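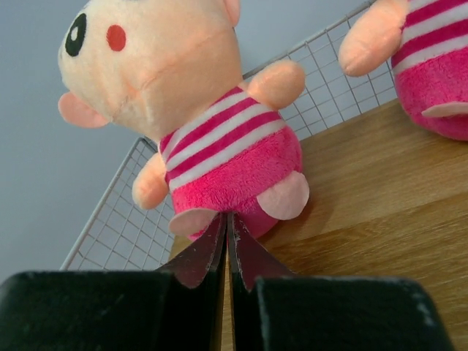 Katia Cirillo wrote: I would not put either of them back in the machine until you know what the stuffing is, because mine went in at a warm setting and the body came out like a bag of marbles. The head was fine. It was everything under the stripes.

Ticket 276
Subject: Washing two Womiks, damp feeling in the lower body, worried about the pink
Opened by: Rosalba Morelli
Handled by: Nima Kiani, Piras soft toy help desk
Status: Closed

Rosalba Morelli, first message

Hello, and thank you in advance for reading all of this. I have two Womiks, the same design, the ones with the big cream head, the pink and white striped top and the fuzzy hot-pink bottom half. They belong to my twins, and I'm sure you can guess that "the same" is a word we don't use in our house. Each child knows exactly which is which. I don't, and I have learned to keep quiet about it.

Both toys went through a stomach bug with us in May and both had to be washed. I used a pillowcase, cold water, a little of the liquid we use for baby clothes, and the short gentle cycle. They came out looking lovely. Two days later the heads feel dry, the arms feel dry, and the fuzzy part still feels cool and heavy when I squeeze it, on both of them. One has a slightly sour smell if you really push your nose in (I did).

My questions, since I'm here: is it safe to put them in the dryer, will the pink run onto the peach arms if they stay damp, and is there something inside the bottom that I should know about? I read Katia's comment on your washing page and now I'm scared of marbles.

Nima Kiani, reply

Dear Rosalba, what a good, clear message, and I'm sorry about the bug. I hope everybody is back to eating toast. You did nearly everything the way I would have done it myself, so please don't feel you've harmed them.

Let me start with the bottom half. The Womik is filled in two parts. The head and arms have a light, springy fiber that lets go of water quickly. The lower body has the same fiber packed much tighter, so the toy can sit up, and the plush on the outside is thick enough to hold a fair bit of water by itself. Two days of room air will often dry the head and leave the middle of the seat damp. The sour smell tells me that's what we have.

There are no beans or pellets in it. I checked with Yusri Osman at our workbench, who opened one from the shelf to be certain. Katia's "marbles" were clumps of fiber, which form when the filling is warmed while it's still wet and pressed together. They can be teased apart again, and I've written to her separately with how to do that.

So, no dryer with heat yet, please. Try this first:

1. Wrap one toy in a thick dry towel, feet end included, and press down on it with your whole forearm. Don't wring or twist, as the seam across the lower part of the head doesn't like being pulled sideways.
2. Swap for a second dry towel and press again. If that towel comes away damp, do a third.
3. Pinch the lower body all over between your fingers, as if you were plumping a very small pillow. You want to feel the filling move.
4. Set the toy up on a wire rack or anything with holes in it, in front of a fan with no heat, and leave it 8 hours. Turn it over halfway.
5. Do the same with the other one. Side by side is fine, but not touching.

About the color: keep the arms from resting against the hot-pink part while it's damp, just to be careful. A twist of white cloth tucked under each arm does the job. The eyes and the red cheek spots are stitched on, so there is nothing there to loosen or peel.

Do you own a kitchen scale? Yusri tells me a dry Womik of this size weighs 166 grams. It's the best test I know, much better than squeezing - fingers get hopeful.

Rosalba Morelli, second message

I do own a kitchen scale and my husband has now walked in on me weighing a doll next to the flour. The first one is 166 grams exactly! I was so pleased I weighed it again. The second one is still heavier after the fan, by the weight of a couple of spoonfuls of water, I would say, and it's the one with the smell. I think I was lazy with the towels on that one because it was bedtime and there was shouting.

No color on the arms on either of them. The white stripes are still white.

Nima Kiani, reply

Bedtime counts as a valid reason on this desk. Give the second one the towels again, properly this time, and another turn with the fan. If the smell stays once it's down to the dry weight, wash that one again in cold water with a spoonful of white vinegar and no soap at all, and rinse it twice. Sometimes what we're smelling is leftover detergent deep in the filling, and more soap only feeds it.

When they are both dry, brush the fuzzy part with a soft baby brush, always downward toward the feet. The pile gets a bit flat after a wash and the brushing brings it back. Leave the striped top alone, it has nothing to brush.

Rosalba Morelli, third message

Dry, both of them, and matching on the scale. I didn't need the vinegar. The smell went with the second round of towels. I brushed them too, and one twin says hers is now "too fluffy" and has been sitting on it to fix the problem.

Could you add a little colored thread inside a seam if I sent one in? I would sleep better knowing which is which.

Nima Kiani, closing note

Yes, gladly, and you don't need to post anything. One small stitch in the side seam, in a thread color that isn't pink, is well within reach at home. I've sent you Rosalba Ferri's sheet on hidden marking stitches by email. Ask the owners first which toy gets the stitch.

Added to the Womik washing page: the dry weight, the fan time, and a line about pressing the lower body before anything else. Closing this one, but write again under the same number if the smell returns.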